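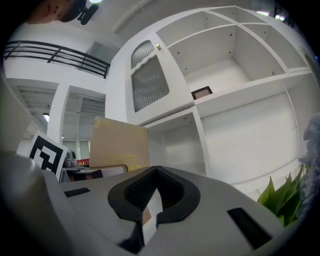

Display cabinet

A display cabinet is a piece of storage furniture in which part of the contents is meant to be seen. It combines open compartments with one or more closed sections, the doors of which are often glazed. The form is found in living rooms, hallways, landings and dining rooms, and is made both as freestanding furniture and as a fitted unit. Related terms include china cabinet, curio cabinet and wall unit, although usage varies between regions and manufacturers.

Terminology

In the furniture trade, "cabinet" generally refers to a piece with at least one door, while "shelving unit" or "bookcase" refers to a piece without doors. Many modern units fall between the two, with a door covering one column and the remaining columns left open. Retail catalogs describe such pieces as combination units or display cabinets. The word "vitrine," borrowed from French, is usually reserved for cabinets glazed on several sides.

Construction

The outer box of a cabinet is known as the carcass. It consists of two side panels, a top, a bottom and a back, and is divided internally by upright partitions and horizontal shelves. Carcasses are made from solid wood, plywood, particleboard or medium-density fiberboard. The back panel keeps the carcass square and is commonly thinner than the sides.

Partitions divide the interior into compartments, which need not be of equal size. A frequent arrangement places a wide compartment near the center at eye level, with narrower ones beside it and a shallow one at the top. Larger compartments are placed low, where heavy or bulky objects can be stored without affecting the balance of the piece.

Adjustable shelves rest on pins set into rows of holes drilled in the side walls and partitions. The holes remain visible when the shelves are in place, and on white units they appear as small dark dots. Some manufacturers supply caps to cover unused holes. Fixed shelves, joined permanently to the carcass, add stiffness and are used at intervals in tall pieces. A shelf that sags under load may be turned over, shortened by an added partition, or replaced with a thicker board.

Doors and glazing

A glazed door consists of a frame and a panel of glass or clear plastic. The frame may be plain or shaped. Wavy and scalloped inner borders are associated with traditional and cottage styles and are often paired with a white painted finish.

Several types of glass are used:

Clear glass gives a full view of the contents and is preferred for collections.
Frosted glass admits light while concealing detail. It is produced by acid etching, by sandblasting or by applying a film.
Ribbed glass, also called reeded or fluted glass, carries parallel ridges that break up the outline of objects behind it. The ridges are usually set vertically, and the panel can look gray where the interior is dark.
Leaded glass is assembled from small pieces joined by metal strips and is now seen mainly in older or reproduction furniture.

Textured glass is suited to cabinets that hold everyday items, such as papers, medicines or table linen, in a room where guests are received. The open compartments beside the door can then be kept for ornaments.

Hardware

Doors are hung on concealed cup hinges or on exposed butt hinges. Most are opened with a knob or a short pull. Small round knobs in brass or a gold-colored finish are common on white cabinets, where they provide the only contrast on the door. The knob is mounted on the side opposite the hinges, and on wall-hung doors it is placed near the lower corner. On tall freestanding pieces its height varies with the proportions of the door. Magnetic or roller catches hold the door closed.

Arrangement of contents

Objects commonly displayed include framed photographs, ceramics, books, awards and souvenirs. Small picture frames are placed toward the front edge of a shelf so that they can be seen from a seated position, and dark frames are often chosen for white interiors. Opinion differs on how full a display shelf should be. In her handbook Rooms in Order, the interior designer Sanaa Belhaj recommends leaving at least one compartment bare — a practice she calls "resting the shelf" — and changing the contents every 3 months. Felicidad Macaraeg, writing on small apartments, takes the opposite view and regards an open compartment as storage that should be used.

Placement

Display cabinets are usually set against a solid wall, away from direct sunlight, which yellows white finishes and fades photographs. In homes with a mezzanine or an open landing, a tall unit is sometimes positioned where it can be seen from both levels. In such rooms the color of the cabinet is often matched to the walls, leaving darker elements such as metal railings to define the edges of the space.

Tall units should be anchored to the wall with brackets or straps. Anchoring is particularly important in households with young children, who may climb the lower shelves. Near a balcony or stair railing, the cabinet should stand clear of the rail so that its shelves cannot be used as steps.

Care

Painted and laminated surfaces are wiped with a soft, slightly damp cloth and dried at once. Abrasive cleaners dull the finish. Ribbed glass collects dust between the ridges and is cleaned with a soft brush drawn along the grooves, followed by a dry cloth. Hinge screws should be checked yearly and tightened if the door has dropped.

Manufacture

Cabinets of this type are produced both by large factories and by small joinery workshops. The Benkirane workshop, established by Hicham Filali, made fitted units to order and employed 4 joiners in its first years. Its later Niltow series was sold in flat packs, with partitions that could be installed in either direction.

See also

Bookcase
China cabinet
Sideboard
Wall unit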